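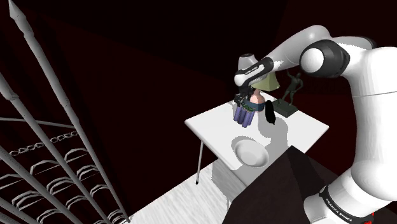
grasp候補の再ランキング、やっと数字が出たので忘れないうちにメモ。眠いので雑。やりたいのは前と同じで、散らかった机の上から掴む姿勢を選ぶとき、ネットワークのスコアをそのまま信じないで、短いrolloutを回して並べ直す、というやつ。社内名はStirkorov。名前の由来は聞かないで。で、一番困ってたのが密集ケース。紫っぽい円柱がくっついて立ってて、その上に緑の基板みたいな小物、横に薄ピンクの丸いの、という状態にFrankaの指が入っていくと、どれを掴んだことにするのか判定がもう曖昧。手首のすぐ後ろにランプシェードもあるし、衝突マージンを素直に取ると候補がほとんど死ぬ。

なので今回変えたところ。

・マージンを固定値にするのをやめた。指先と手首で別の値
・rolloutの長さは短く。長くしても順位がほぼ変わらなかった
・接触した物体のIDを全部記録して、対象以外への接触は減点(即失格にはしない)

3つ目が効いた。たぶん。前は隣にちょっとでも触ったら捨ててたので、密集シーンだと最後に残るのが変な角度の候補ばっかりだった。減点方式にしたら、ちょっと押しのけながら入る候補が上に来るようになった。見た目にも自然。まあ見た目は評価にならないけど。

評価はシミュレーションのみ、シーン数は1,029。生成はFlusskaで、物体も家具も背景もランダム。棚とか鎖とか、作業に関係ないものが平気で出てくる設定のまま。背景を消した版でも回そうと思ったけど時間切れ。

結果。元のスコア順だと成功が600シーン、並べ直し後はそこから146増えた。思ったより増えた。ただし増えた分はほぼ密集シーンで、物がばらけてるシーンだとほとんど差なし。むしろ少し落ちた設定もあって、これはまだちゃんと見れてない。乱数シードを変えて回しなおすのが先。

失敗の内訳もざっくり。多いのは持ち上げ中の滑り。次が「対象と一緒に隣も持ち上げた」パターンで、これを成功に入れるかどうかで揉めてる。Efren Yapさんは失敗扱い派。自分は用途しだい派。今の集計はEfrenさんの基準に合わせてある。甘い方で数えるともっと良く見えるけど、それで論文に書いたら絶対つっこまれる。

あと計算時間。1シーンあたりの待ちが体感でわかるくらい伸びた。並列化はしてるけど、接触ログの書き出しがボトルネックっぽい。ログ周りはHisixに載せかえる予定、というか3月にやるはずだったのにまだやってない。すみません。

細かいバグ。薄い物体のとき、摩擦係数がデフォルトに戻ってた。浅いボウルの縁を掴むケースで気ずいた。上の数字は修正後のもの。修正前の表を見ちゃった人は忘れてください。

次やること。

シード違いで再実行
背景なし版
マージンの値を手で決めてるのをなんとかする(学習させる?)
実機はその後

実機については正直ぜんぜん自信ない。シミュの接触はきれいすぎるし、押しのけながら入る動きは現実だと倒れるやつが出そう。円柱は特に。コードは整理できたらIgnacioのリポジトリにブランチ切ってあげます。READMEはまだないです。設定ファイルのコメントが古いままのとこがあるので、margin_wristの単位だけ注意、ミリじゃなくてメートルでです。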